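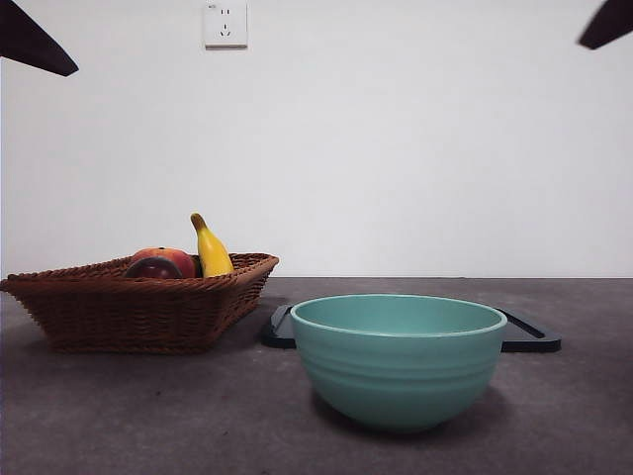 To: lending-partners
From: Ulurik Library Consortium, Office of Shared Lending
Date: 29 August 2021
Subject: Re: Loan period and overdue notices for shared items

Dear members of the list,

The Office has received several replies to the message circulated earlier this month on the loan period for shared items. The main questions are answered in this message. The part of the earlier message to which most of them refer is quoted first, for those who joined the list after it was sent.

> Beginning in January, all items sent from one member library to
> another will carry a single loan period of 60 days, counted from the
> date on which the item is checked in at the receiving library. The
> present arrangement, under which each lending library sets its own
> period, will end on the same date.
>
> Overdue notices will be sent by the Duko system and no longer by
> the individual libraries. Members are asked to tell us whether they
> foresee any difficulty with this, in particular for local history
> material and for sets that are lent as a unit.

Which items are covered

The single loan period applies to every item that carries a shared lending label. It does not apply to reference works, to current issues of periodicals, or to anything the owning library has marked for use on the premises only. Large print books are covered. Audio recordings are covered when they are lent in their original case with all discs present.

Two libraries asked whether a lending library may still ask for an item back before the period is over. It may. A recall should be entered in Duko and not sent by e-mail, so that the borrower's account shows the new due date. The borrower is to be given at least eight days from the recall notice.

Local history material

The Ndlovu branch has written to say that much of its local history collection could not easily be replaced and that it would prefer a shorter period. The Office agrees. Any library may place a title on the restricted list, and titles on that list will be lent for use inside the receiving library. The list now holds 705 titles. Libraries that wish to add to it should send the call numbers only, one to a line, with no other text in the file. Files with added columns or notes have to be corrected by hand before they can be loaded.

Sets

A set lent as a unit is to be returned as a unit. Until the last part is back, the whole set will show as on loan. We recognize that this is not welcome to libraries that lend reading group sets, where one copy is often late. For those sets only, the owning library may check in the copies one at a time and bill for any that are missing at the end of the period.
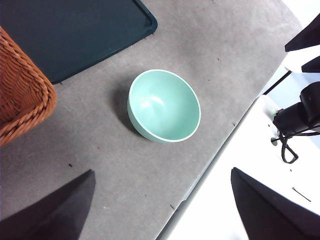
Office of Shared Lending

Overdue notices

The first notice will go out on the day after the due date and the second two weeks later. A bill follows only after the owning library has confirmed that the item is not on its shelf. Last year 1,229 shared items were reported overdue, and a fair number of these had already been returned to the owning library but had not been checked in. Members are therefore asked to clear their return bins of shared items at the close of each working day.

The wording of the notices cannot be changed by a single library. Each notice will carry the name and telephone number of the library where the item was picked up, as this is the place most borrowers will call first. Please make sure that the telephone number held in Duko is one that is answered during opening hours.

Fines

Several replies raised the matter of fines. The new loan period makes no change to them. Libraries that charge fines on their own items may continue to do so, and no library is to charge a fine on an item owned by another member.

Delivery

The contract with Drernetti for van delivery has been renewed on the same terms. Pickup days are unchanged. Crates should be labeled on the short side, and old labels should be removed before a crate is used again. The driver is not able to accept items in bags or loose envelopes.

What is asked of members now

Please check the list of shared items held under your library's code and report any that have been withdrawn. Please also send any additions to the restricted list. Both should reach this Office before the end of October so that the records can be loaded and tested ahead of the change. A library that has nothing to report is asked to reply to that effect.

Replies to this message go to the whole list. Questions that concern a particular borrower must be sent to the Office address and must not be posted here.

Office of Shared Lending
Ulurik Library Consortium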